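Right, Rolinix cell at the Harside unit, maintenance thread. Kettle's on, bear with me.

The two arms have now done 1,238 cloth folds between them and the left one has started arriving late. Only by a hair, but you can hear it if you stand there long enough (I did, with toast).

First thing I check is always the cables. They run down the outside of each arm from the wrist to the base, and every fold tugs them a tiny bit. Found one tie on the left arm rubbing at the elbow. Snipped it, put a new one on with more slack, felt very clever.

Still late!! So, off to the rail bolts.

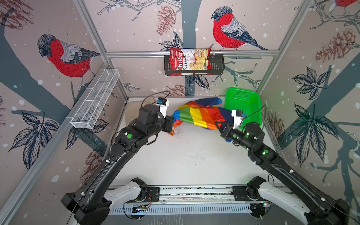

Both bases sit on the same aluminium rail, so if one foot creeps, the gap between the arms is wrong and they end up pulling against each other through the cloth. The Kallio manual says check the bolts every 100 hours. I'd been doing it when I remembered, oops.

Two on the left base were loose. Nipped them up, marked each one with a paint pen so I can spot it next time they wander.

Then the boring bit: home both arms, let the joints warm up for 30 minutes, run the zero routine from Atetora. Don't skip the warm-up. I skipped it in February and had to do the whole lot again.

Nine folds since then and the left arm is keeping time again. I'll leave it going till lunch before I believe it.

Next job is wiping out the gripper fingers, they pick up fluff like you wouldn't believe. Anyone got a brush they like for that? Mine's an old toothbrush and it's gone bald.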